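Vesteo Bench Set: data card

Version 3. Maintained by Botond Somogyi at the Dumudton lab. Replaces version 2, which should be deleted from local disks once you have the new archive.

Summary

Vesteo Bench Set is a collection of two-arm tabletop demonstrations built on kitchen and bar tasks. It holds 2497 episodes, all gathered by operators guiding the arms by hand or through the leader grips. No scripted motions are included. The set was made for training imitation policies and for testing how well a policy copes when the same objects turn up in different places.

Version 3 adds the drinks tasks (ice, fruit, glassware) and drops the old cutlery sorting task, which was too easy to be useful and had a labelling fault in the gripper channel.

What is in an episode

Each episode is one folder. Inside it:

states: joint positions, joint velocities and gripper opening for both arms, one row per tick
actions: the commanded targets, on the same clock as states
video: one fixed view of the bench, plus a wrist view for each arm
meta: task name, operator code, layout number, outcome, free-text note

Ticks are aligned after recording. If a video stream dropped a picture, the previous one is repeated and the tick is flagged in meta. Most people can ignore the flag. If you are training on velocity, don't.

Left and right are always named from the operator's side of the table. Version 1 had this the other way round in the wrist folders, and a few old loading scripts still swap them. Check yours.

Tasks

The task names are short and stay the same between versions so that scripts keep working.

scoop_ice: pick up the scoop, move ice from the bowl to a glass
place_fruit: put a named piece of fruit on the cutting board
hold_and_cut: one arm steadies the fruit, the other brings the plastic knife down
stand_glass: take a glass that is lying down and stand it upright on the tray
fold_cloth: fold or unfold the cloth
clear_board: move everything off the board, in any order

hold_and_cut is the weakest task. The knife is a toy one and does not cut much, so the episode ends when the blade has been pressed against the fruit and lifted again. Treat the name as a label and nothing more.

There are 800 episodes of scoop_ice, far more than of anything else. We kept going on that one because scooping goes wrong in so many ways, and we wanted plenty of recoveries. If you train on the whole set without reweighting, expect the policy to favour the scoop.

Layouts

A layout is a starting arrangement of objects, and there are 181 of them. Each one is written as a list of table cells, one or more for each object, with a rough heading for anything that has a handle. The operator sets the table from the list, checks it on the monitor and starts recording. Nothing is measured with a ruler. An object may straddle two cells if the list says so.

We change the table between layouts, not between episodes, so episodes from the same layout look very much alike. Split by layout number when making training and test sets. A random split by episode will give you test scores that mean very little. The split file in the archive does this properly and holds out 17 layouts.

Objects that are not part of the current task stay on the table. This is deliberate and applies to every task. Version 2 had mostly bare tables, and policies trained on it at the Garcia site went for whatever was nearest.

Table setup

If you want to add to the set, match the bench as closely as you can:

Cover the table in brown paper and pull it flat. Replace it when it tears or gets soaked.
Lay blue tape in large squares, lengthwise and across. Thin tape, please -- the wide roll confused the depth estimate on our first try.
Park both arms before setting objects.
Keep the teach pendants on the side table, within reach of whoever is operating.
Put fresh ice in before each block of scoop_ice. Half-melted ice clumps and the scoop skates over it.
Wipe the glassware. Fingerprints show up in the wrist views. 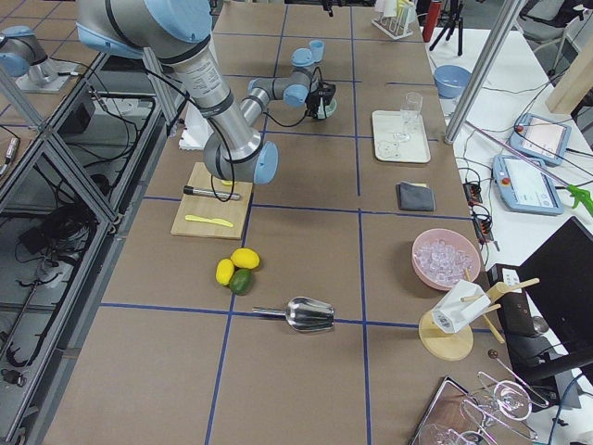 Jaltodley: we tried place_fruit with the two lemons moved well apart and the policy got much better at picking the right one, so could the next round include more layouts where they sit close together? The crowded cases are where ours still fails, and the lime makes it worse. It will grab a lemon when asked for the lime if the two are touching.

Noted, and added to the list for version 4. In the meantime, filter meta for the note "fruit close". It isn't on every episode that deserves it, but it will get you a start.

Outcomes and notes

Outcome is one of done, partial or failed. The operator picks it right after recording and a second person checks it against the video. Where they disagreed, the second person's call stands. Failed episodes are kept in the archive but left out of the default loader. Pass keep_failed to get them back.

The note field is whatever the operator typed. Spelling varies. Some operators wrote a lot and some wrote nothing at all.

Known problems

Clear glass is hard to see in the fixed view, more so when stemmed glasses overlap. Use the wrist views for stand_glass.
Cable slack on one arm can cross the board in the fixed view and hide small objects for a moment.
Window light changes through the day. Recordings made after 4 pm in March are noticeably darker, and we did not correct the colour.
The cloth is dark grey and its fold lines are faint. fold_cloth outcomes are less reliable than the rest.

Use

Research and teaching are fine. Ask before using the set in a product. Please don't repost the archive -- link to it, so that fixes reach everyone.

Send corrections to Botond with the episode folder name and the tick number.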